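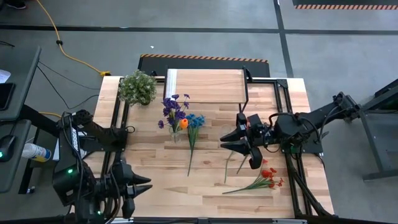

House rules for the flower table

I promised ages ago that I'd write up the rules we use for the two-arm table, and I've put it off because every time I sit down to do it I end up rewriting rule four. So this is the version as it stands in March, rule four and all. If you've come from the last post about gripper fingers, hello again, this one has a lot less metal in it.

A bit of background for anyone new. I look after the practical side of a small bench at Hillberg where we record two arms doing ordinary household jobs. At the moment that job is flower arranging. Artificial flowers, a clear vase, stems picked up off the tabletop and put in one at a time. The project is called Rokadholm (don't ask me, it was named before I joined) and the target for this round is 600 good episodes. Good is the word that causes all the arguments, and most of what follows is really an attempt to agree on what it means before anyone has started, when we're all still in a nice mood.

There are proper safety standards for this sort of thing and you should read the ones that apply to you. I'm not going to paraphrase them on a blog, I'd only get something wrong. What I'm writing about is the layer underneath, the dull local stuff that lives on a sheet of paper and that you only learn by annoying your colleagues.

Where people stand

We use black tape on the concrete. It's cheap, it shows up well enough on grey, and you can pull it up and move it when you find you've put it in a silly place, which we have done twice. The rule is that when the arms are live you keep your body behind your line, and if you need to cross it you say so out loud and wait for an answer. Saying it and going anyway doesn't count. I'm quite boring about this one.

The mats with the orange and black striped edges are a help too, although I'd like to be clear that a stripe isn't a guard. It's a reminder for your feet. If your arms are longer than you think (mine are) you can be standing very politely in the right spot and still be able to lean in and reach a gripper. So the second half of the rule is no leaning. If a tulip has rolled off somewhere awkward, stop the arms, fetch the tulip, go back, start again.

Closed shoes, always. I had a visitor turn up in sandals in the summer and they had to watch from the corridor, which was a shame as they'd come a long way.

Cables

My favourite subject! Every cable on an arm needs a loop with enough slack for the furthest reach and not so much that it can catch on things. The way we check is slow and not very clever: we take each arm by hand to every far corner of its reach before the first episode of the day and watch the loops. If one goes tight, it gets re-dressed. If one droops onto the wood, it gets re-dressed. You do both arms, even if you only touched one yesterday.

Cables that run along the rails should be bundled and should stay bundled. Power coming in across the floor should go through a clip or under a cover, and it should come in from the side where people aren't walking. Ours is a yellow extension lead, and I would fight anybody who tried to swap it for a black one. You want to see the thing you're about to trip over.

The tabletop

This is where the recording rules begin and where I start getting emails.

Only things that belong to the task go on the wood between the arms. That means the flowers and the vase. Your phone goes on the desk. The mouse goes on the desk. Your tea goes in a different room altogether, please. We do keep a potted plant at the corner of the table, and before anyone writes in, yes, it's allowed, it's part of the agreed layout and written down as such. A background object is fine so long as it's a decision. What we don't want is a stray screwdriver that appears in a week's worth of recordings and then disappears, and leaves somebody wondering in October why the numbers changed.

Clear glass deserves its own line. I love how it looks and it's a pain to work with. An empty rim against pale wood hardly shows at all, and I've had operators steer a finger straight into one because they'd been concentrating on the petals. So the rule is that if there is anything see-through on the table, the operator says where it is before starting. Just out loud, pointing from behind the line. It feels daft for the first few goes.

Rule four, which I keep rewriting

Scattering the flowers. The old rule said to lay the stems out at random. It sounds sensible and is completely useless, as people are terrible at random. We all lay things out the way we'd like to pick them up, with the stems pointing nicely towards us and the blooms apart from each other. I went through a pile of old episodes and you could tell who had set the table from the first second. One of us always puts red on the right. (It's me.)

The second version said to drop them from elbow height. Better, but the bushy bunches bounce and the single stems roll off, and we spent half the afternoon on our hands and knees.

The current version goes like this. There's a printed set of layouts, 17 of them, each a rough sketch showing where the bunches go, which way they point and which ones are already in the vase when you begin. You work down the sheet. Some are easy, some are deliberately horrid, with a small stem lying partly under a bigger one or a bloom tucked in close to where the gripper will be resting. You don't skip the horrid ones and you don't tidy them up when you think I'm at lunch. If you truly can't do one, you record the attempt, mark it as failed and move on. A failed attempt with an honest label is worth keeping, and I'd much sooner have it than a suspiciously lovely one.

I think this is nearly right. My remaining worry is that the sketches themselves will start to feel familiar, so the plan is to swap them halfway through. Ask me again later in the year.

Starting and finishing an episode

Both grippers open and empty at the start, pointing in over the table, nothing touching. Count to three with your hands off everything. Then begin. At the end, release, back away, and hold still for another 3 seconds before you stop the recording. People always want to trim that last bit. Leave it in. It's the only part where you can properly see whether the stem stayed put after it was let go.

Check the status lights before each go, on both arms. Green on ours means powered and happy. If it's any other colour you stop and find out why, and you don't do the thing where you switch it off and on again and carry on without writing it down. I know that trick. I invented a good deal of that trick.

Don't help. This is the hardest rule for nice people. If the arm is a whisker away from getting the stem in and the stem is sagging, your whole body wants to reach over and give it a nudge. You mustn't, for the obvious safety reason and for the other one, that you'd be teaching it that stems straighten themselves when the moment comes.

Writing things down

One line per episode in the log. Layout number, who was driving, what happened, anything odd. On our last project, Ponthorpe, we ended up with 1,445 episodes and a notes column that said "fine" nearly all the way down, and when we needed to find the sessions where a finger pad had worn smooth we had to watch them. All of them. I did a good share of that myself with a blanket over my knees and I'm still cross. So "fine" is banned. "Stem slipped once, regrasped, ok" takes four seconds to type.

Paper on the desk is allowed for rough notes during a session, provided it's typed up before you go home.

Things I haven't sorted out

Two people on two arms, or one person on both? We've tried each and I keep changing my mind. One driver gives you smoother handovers between the arms, two drivers get tired less quickly and chat more, and the chatting is a problem of its own.

Breaks are another. We stop every 40 minutes at present, but I've noticed the work gets scrappy before that on the blue flowers, which have a long fiddly tip to the stem and seem to drain the patience out of people. Perhaps the break should depend on the layout and not the clock.

And I'd like to hear how others deal with replacing props. Artificial petals fray. Do you change a flower the moment it looks tatty, or wait for the end of the round and change the lot together? I've been doing the second and hoping for the best. Comments are open, and if you've got a printed sheet of your own rules that you're willing to share, I'd love a nosy at it.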